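Kitchen Work Still Tests the Machines

The dishwasher has been a fixture of American kitchens for decades, and the robot vacuum is no longer a novelty. Between the two lies a long list of chores that people continue to do by hand. Putting away groceries, clearing a counter and getting vegetables ready for the pot are among the jobs that developers have promised to take over, and progress has been slower than the promotional videos suggest.

At Hineck, a research center that studies home automation, much of the current work concerns single items of food. Staff members choose one object, set one task and repeat it until the failures begin to form a pattern. A potato is a common choice. It has no handle and no flat side, and it is firm enough to slide away from a finger that arrives at a poor angle.

Most of this practice takes place in simulation. A program can run 1,000 attempts at lifting a potato while the building is closed for the night, and no floor has to be mopped in the morning. The drawback is well known in the field. A simulated potato has the shape and weight its designers gave it, and the ones in a grocery bag do not follow the file.
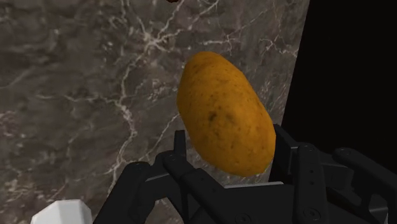 Can a robot prepare dinner in an ordinary home today?
It can handle certain steps under supervision, but a full meal from raw ingredients remains beyond the equipment that a household could reasonably buy.

Shop floors offer a more encouraging record. Rakstead, a produce packer, installed its first sorting arm in May and now uses 3 of them on a single line. The arms place vegetables of similar size into trays. Employees still deal with anything bruised, split or stuck together, and the company has not reduced the number of people on the shift.

Drummond, which supplies kitchens for schools and hospitals, reached a different decision. Its trial arm needed around 30 seconds for each item, and the managers returned the unit at the end of the lease. They have said they would consider another trial if the time per item fell sharply.

The Lestano project, now in its second year, is attempting to connect the two settings by testing the same software in a packing room and in a furnished apartment. Early results favor the packing room. Lighting there is constant, the bins stay in place, and the next item is nearly always the same as the last.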